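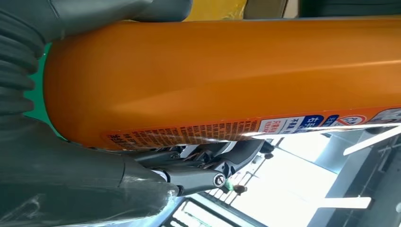 *Lata de spray cor de laranja com anel verde.*

**Carraças no trilho de Huaranga: que procedimento adotar após a picada?**

**Secretaria do Clube Pusto**

Solicita-se esclarecimento sobre a conduta a seguir em caso de picada de carraça durante as caminhadas organizadas no trilho de Huaranga. Na última atividade, 2 participantes detetaram carraças fixas na pele já depois do regresso. O clube pretende atualizar o regulamento antes da época de setembro e desconhece se a remoção pode ser feita no local.

**Gabinete de Informação de Wekberg**

A remoção deve ser efetuada logo que possível, inclusive no local. Utiliza-se uma pinça de pontas finas, segurando a carraça junto à pele e puxando com firmeza, sem torcer. Em seguida, lava-se a zona com água e sabão e desinfeta-se. Não devem ser aplicados azeite, verniz ou calor.

Convém registar a data e a parte do corpo afetada. O aparecimento de febre, dores de cabeça ou manchas na pele nas semanas seguintes justifica a consulta de um médico, ao qual deve ser comunicada a picada.

O nosso folheto sobre o assunto tem 10 páginas e pode ser levantado ao balcão.

**jorisier_95**

No grupo de Jorisier recomendam-se calças claras metidas nas meias e repelente. Quanto a picadas, não temos registo de nenhuma, pelo que não me pronuncio. O parque de estacionamento de Huaranga fica a 200 metros da entrada do trilho e tem erva alta, convém ter atenção também aí.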